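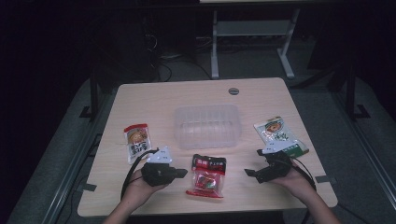
Hand-held grippers in use at a Clenine recording table in Enville, with three food packets and a clear plastic container.

Clenine Opens Second Recording Room in Enville for Packing Demonstrations

ENVILLE, October – Clenine, which develops software for robots that pick and pack small goods, has opened a second recording room at its Enville site. The room will be used to collect demonstrations of everyday packing work, performed by people using hand-held grippers. The recordings are used to train the company's picking system, Quách.

The new room has 20 tables. Each is staffed by one operator at a time, who holds a gripper in each hand and moves packaged goods into and out of a container. The operators work in two shifts, the first starting at 7 a.m. Recording in the room began on a Monday, one week after the last of the tables was set up.

Clenine started collecting demonstrations in its first Enville room with boxed goods, which hold their shape when gripped. The second room is set aside for soft and semi-soft packaging, including food packets, pouches and refill bags. These items bend, slide and catch the light in different ways, and the company's earlier system handled them poorly. In internal tests, most failed picks involved a packet that folded or slipped between the jaws.

The product list for the new room currently holds 198 items. They are bought from ordinary grocery stores and importers and carry labels in several languages. Items are replaced when the packaging becomes worn, and damaged packets are taken off the tables at the end of each shift.

For each demonstration, the operator receives a short written instruction, such as placing one named packet in the container or moving all the packets to one side. Starting positions are changed between takes. Operators are asked to work at a normal pace and to keep recording if they drop an item, so that the second attempt is included. Takes with a missing instruction or a gap in the recording are removed before training.

Clenine plans to record over 1000 hours of demonstrations in the second room during its first year. A reviewer checks every take against its instruction and marks the points where an item is gripped and released. Reviewed takes are then added to the Quách training set, which is updated every two weeks.

The company has hired and trained 117 operators for the two rooms, many of them part time. No background in robotics is required. Training lasts three days and covers handling the grippers, following instructions and reporting faults with the equipment. Operators take a break after every 40 minutes of recording.

The first version of Quách trained on the soft packaging recordings will be tested at a packing line in Evbridge early next year. The line prepares mixed grocery orders, and the system will work on one station next to the existing staff. Clenine will publish the results of the test, including the failure rate for each type of packaging.

Applications for operator positions in Enville remain open. Shift times and pay are listed on the careers page of the Clenine website.

About Clenine
Clenine develops picking and packing software for grocery and household goods. The company has its main office and both recording rooms in Enville.

Press contact: Clenine Communications, Enville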